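Why Is the Sky Blue, and Why Do Sunsets Go Orange?

When I was little I was sure the sky was blue because it was a reflection of the sea. I told everyone in my class at Lakent, which was a silly thing to say because Lakent is a two hour drive from any sea at all. Nobody's puddle was that big!

So let's sort it out properly, and it starts with sunlight.

Sunlight looks white, or a bit yellow, but it's really a whole lot of colours travelling together. You've seen them come apart if you've ever spotted a rainbow, or watched the spray from a garden hose on a sunny afternoon. Red, orange, yellow, green, blue and violet were in there the whole time.

Light travels in waves, a bit like the ripples on Horel Pond when you chuck in a stone. Red light has long, stretched-out waves. Blue and violet have short, busy ones.

Now for the air. It looks like there's nothing in it, but it's packed with tiny bits of gas, far too small to see. When sunlight comes zooming in, the long red waves mostly sail straight on. The short blue ones get knocked about – up, down, sideways, every which way. Scientists call this scattering. Blue light ends up coming at your eyes from all over the sky, and so the whole sky looks blue.

Hang on, you might be thinking, violet waves are even shorter. Why isn't the sky violet? Good question! The Sun sends us less violet light than blue, and our eyes aren't very good at noticing violet anyway. Blue wins.

What about sunset? In the evening the Sun is low down, and its light has to come through a lot more air to reach you. By then most of the blue has been scattered off somewhere else, and the reds and oranges are what's left.
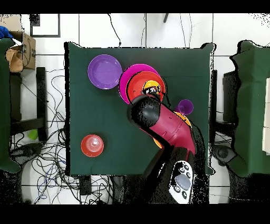
You can try a mini sunset at home. Fill a clear glass with water, stir in 2 teaspoons of milk, and take it into a dark room with a torch. Shine the torch in from the side and the water looks a tiny bit blue. Then put the torch behind the glass and look through at the light (never do this with the real Sun, it can hurt your eyes for good). It should look yellowish or orange. If you can't see the light at all you've got too much milk, so tip some out and top it up with water.

My favourite sunset spot is Cullinane Hill. There are 151 steps to the top and I grumble the whole way up, but I always go back. Take a jumper, it gets windy.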